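Projects > Year 2 > Robotics > Final reports

We named our project Clundmont, after the simulated kitchen we built for it, and by June 2019 we had grown rather fond of the place. Our task was to sort fruit and veg between a plate and a wooden tray using two arms, all in simulation – the real ones were booked up until November. 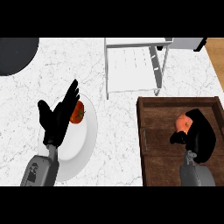
Getting the fingers to close at the right moment took us far longer than the arms did, and I'm afraid our first 16 settings were dreadful. We ran 2,254 trials in the end, having planned for 2,000, and kept 710 of them for training. The tomato still gives us trouble!

This site uses cookies. Accept | Manage settings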